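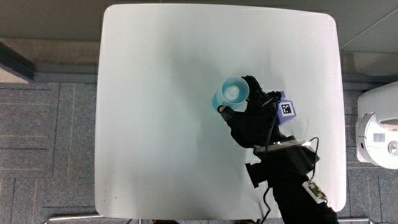
Step 4. Record the cup grasp with the glove

Home | Club | Tutorials | Competition | Links

Before this step you must have finished the calibration from February's tutorial.

1. Put on the black glove and close the strap on the forearm, over the sleeve. The purple block with the square marker must stay on the back of the hand.
2. Let the cables have a little slack, so that the wrist can turn freely.
3. Take the light blue cup from the side and hold it upright, with the rim up. Keep the marker visible for the top camera.
4. Start the recording in Jesex and hold the cup still for 12 seconds. Then put it down and open the hand.
5. Repeat until you have 70 good recordings. Please save them in the Genard folder of your team.

If the marker is lost, turn the hand slowly and try again.

Filed under: Robotics Club, Hand Tracking

Contact: Helmut Baumgart, Clostach Student Robotics | Back to top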